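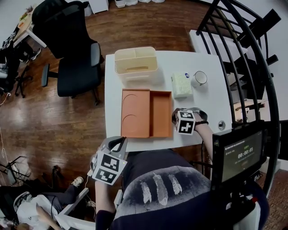 Hi all, picking up the thread on seed swaps before it goes cold. I've got 2,000 tomato seeds from October and no plan for them, so yes, I'm in for the Sindness swap! For sorting I'd go with anything that has compartments, like the cream basket with the orange tray in front of it, one section per variety. Two things I'd like settled:

1. Labels. Variety and year, please – last time I grew four mystery squash.

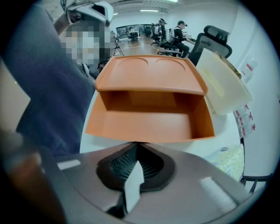
2. Postage. I say everybody pays their own, and we stop arguing.

I can also bring beans, mostly pole types, plus a dill that comes up everywhere
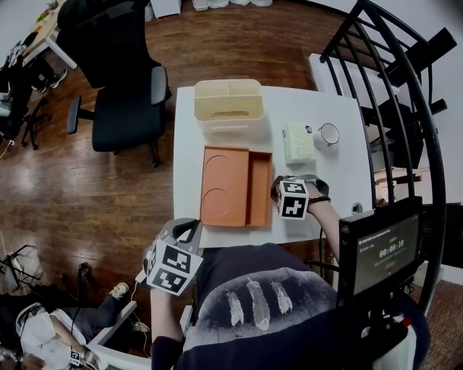 and a purple basil I got from Trinh, if it's not too leggy by then. Does anyone still have the Prumus peppers? I'd trade a lot for those.
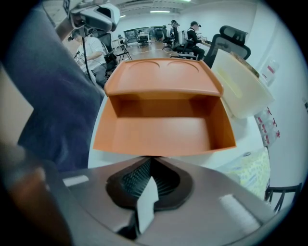

Dennis Birkett wrote:
> I have two packets of the peppers left. Are we swapping seedlings too, or only seed?

Both, I hope!

Kai-wen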